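Filed under: Company News > Home & Bath

Trerkar Adds Bathroom Fittings to Its Hebden Range

PROLTTHORPE. Trerkar will begin selling the Hebden bathroom range through Movon stores in June. The range is meant for small bathrooms in rented homes and guest suites, and it covers towel bars, countertop cups, soap dishes and robe hooks. Prices start at $50 for a set of 4 pieces. 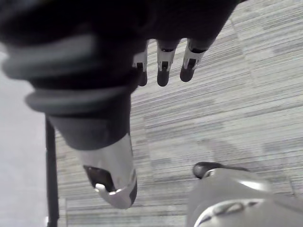 Trerkar began work on Hebden after two years of making fittings for bedrooms and hallways. Many of its customers have a bathroom that opens straight off a carpeted room, and they asked for fittings that would not look out of place next to a patterned floor. Striped carpet like this one was on the list of floors the design team worked with when it chose the finishes. The range comes in dark gray, white and brushed steel.

The countertop cup is sold alone or in the set. It is a plain white cylinder, sized to stand in the back corner of a vanity and hold a full tube of toothpaste upright or at a slant. It has no lid and no dividers, and it can be washed with the dishes.
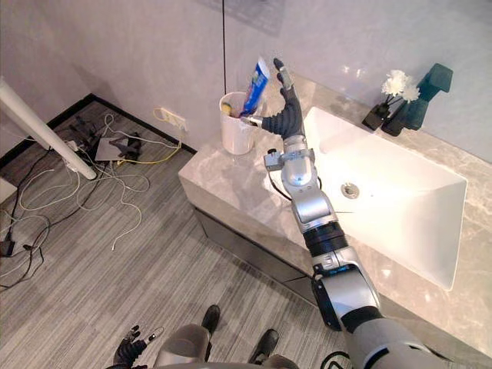 Widad Hattar said most people she talked to in the Proltthorpe showroom wanted fewer things on the counter, and that a towel bar at the right height did more for them than another shelf. She added that she would have liked a longer bar in the first release.

A longer bar is planned. The current one mounts on two square brackets and fits painted walls and wall panels. Fixing hardware and a paper drilling guide are in the box. On paneled walls, keep both brackets clear of the seam.

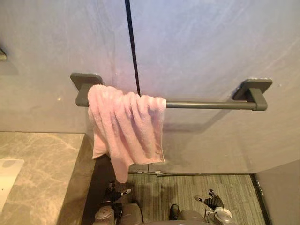

Trerkar News, Issue 3, page 2

The dark gray bar has a matte finish and a round rod, and takes a terry towel folded or simply thrown over. Clean it with a damp cloth and mild soap. Do not use scouring powder on any of the gray pieces.

Movon stores will have the full range on display from opening time on the first Tuesday of the month. Replacement brackets and screws can be ordered at the service desk. Store managers who need display stands should contact the Trerkar trade office in Proltthorpe.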